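Reviewing sidewalk robot test runs: a guide for delivery staff

Since June, the Fallow carts at Sarkico have handled most short deliveries in Clanaswood. Couriers who used to walk those routes now spend part of each shift checking simulated runs before a route goes live. You don't need to write code. You do need to know sidewalks.

Step 1. Open your queue

Sign in to Venter and choose a route you have walked yourself. Each run stops at the places where the planner wants a person's opinion.

Step 2. Mark what matters to a cart

Look at the ground first. Tag drain grates, raised slabs and joints, then people on foot, then fixed things such as mailboxes and poles. Set each tag to Pass, Slow or Avoid. In the stop below, the grate is Avoid and the person walking by the brick wall is Slow. Tag the blue mailbox too, legs included.

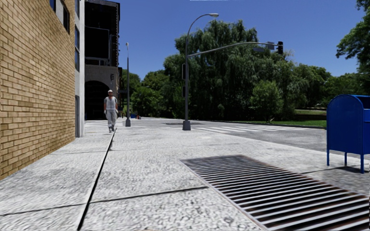

Step 3. Write a note

One or two sentences is enough. "Keep left of the grate, give way to walkers" is a good note. "Looks bad" gets sent back.

Step 4. Submit and log your time

Review time is paid at your courier rate. Limit a sitting to 46 minutes, then take a break. Questions about hours go to Fotini Tsakiris, and route disputes to Manolis Dimitriou.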